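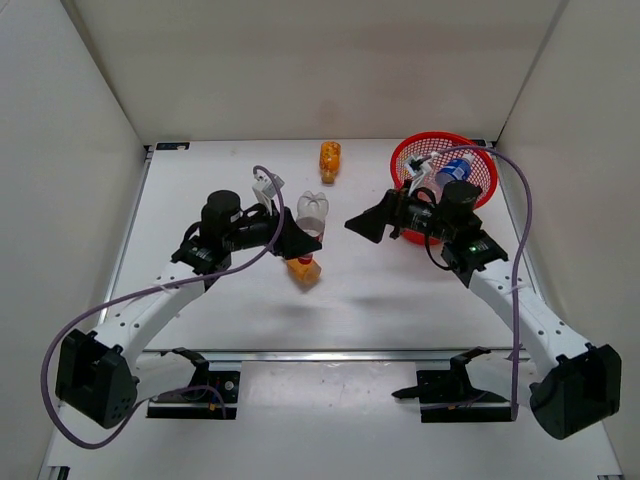 Robot arm holding a clear plastic bottle over a white tabletop.

Nellham Bus Riders Forum
Minutes of the meeting held 25 July 2024, Nellham Library, upstairs room

Present: Everett Haddad (chair), Tarmo Rozīte (minutes), Demetrius Quintanilla (Nellham Transit operations), Cillian Ó Súilleabháin, Hưng Tạ. Several members of the public attended for items 3 and 4.

1. Minutes of the last meeting
Accepted with one correction. Under "Fares," the sentence on transfers should read "transfers are valid on any route, including the return direction." Tarmo to send the corrected copy to the library.

2. Matters arising
The missing timetable at the Court Street stop has been replaced. The bench at the hospital stop has not been repaired. Demetrius said the part is on order and he does not have a delivery date.
Cillian asked whether the lost property desk could stay open through the evening. Demetrius said the desk is staffed by the same person who sells passes, and her shift ends when the ticket window closes. No change for now.

3. Route 7 evening service
Demetrius reported on Route 7 between Nellham and Preditz. There were 3469 evening boardings in the last quarter. Buses currently run every 60 minutes after the evening peak. Most complaints are about the connection at Preditz station, where the bus is scheduled to leave just before the train from the city arrives.
Hưng asked if the departure could be moved later without adding a driver. Demetrius said it could, but the bus would then reach Nellham too late for the last Route 2 crosstown trip, and riders going to the east side would be stranded. Holding the Route 2 bus is possible and would cost some overtime.
A rider from Preditz said she has stopped using the bus home and gets a ride from a coworker. Another said he would prefer the current times, as he gets on at the mall and does not use the train.
Everett asked for both options to be written up with costs. Demetrius agreed to do this before the December timetable change is finalized. The forum did not take a position.
Action: Demetrius to circulate the two options.

4. Shelters
Nguyen-Tran has the contract for six new shelters on Mill Road and Depot Street. Concrete pads are finished at all of the Mill Road locations. Depot Street is waiting on the gas company, which has to mark its line before any digging.
Cillian asked that the shelter outside the pharmacy be turned so the open side faces away from the wind. Demetrius said the orientation is fixed by the sidewalk width, and a wheelchair has to be able to pass in front. An extra side panel might be possible. He will ask.
A member of the public asked about lighting. The new shelters have solar lights. The older ones will not be converted this year.
Action: Demetrius to ask Nguyen-Tran about a side panel.

5. Arrival signs
Dirkatent supplies the software for the arrival signs at the downtown transfer center. Hưng has kept a log of trips shown as "due" that did not appear. Nearly all of them were short-turned buses that ended their run at the depot. Demetrius said the dispatcher has to cancel the remaining stops by hand and this is sometimes missed on a busy afternoon. Dirkatent has been asked if it can be done automatically.
Hưng will keep the log going and send it to Demetrius directly. Everett thanked him for it.

6. Senior and student passes
The renewal form is now one page. It can be handed to a driver in a sealed envelope or dropped at the ticket window. Photos are no longer needed for a renewal if the old pass is turned in.
Tarmo noted that the form on the website is still the old one. Demetrius to have it replaced.

7. Any other business
Cillian reported that the audio stop announcements on some buses are too quiet to hear from the back. Riders should note the bus number, shown above the windshield on the inside, and report it by phone or at the window.
Everett will be away for the next meeting. Hưng agreed to chair.

8. Next meeting
Same room. Date to be posted at the transfer center once the library confirms.

Meeting closed. Minutes taken by T. Rozīte.

Comments

eastsider
Please hold the Route 2 bus. It is a long walk home from the transfer center with groceries.

M. in Preditz
Would the later departure apply on Saturdays too? The minutes don't say.

depotstreetdave
The gas line was marked on Tuesday, orange paint all along the curb. Somebody might want to let the contractor know.

This site uses cookies to remember your settings and count visits. Accept | Manage settings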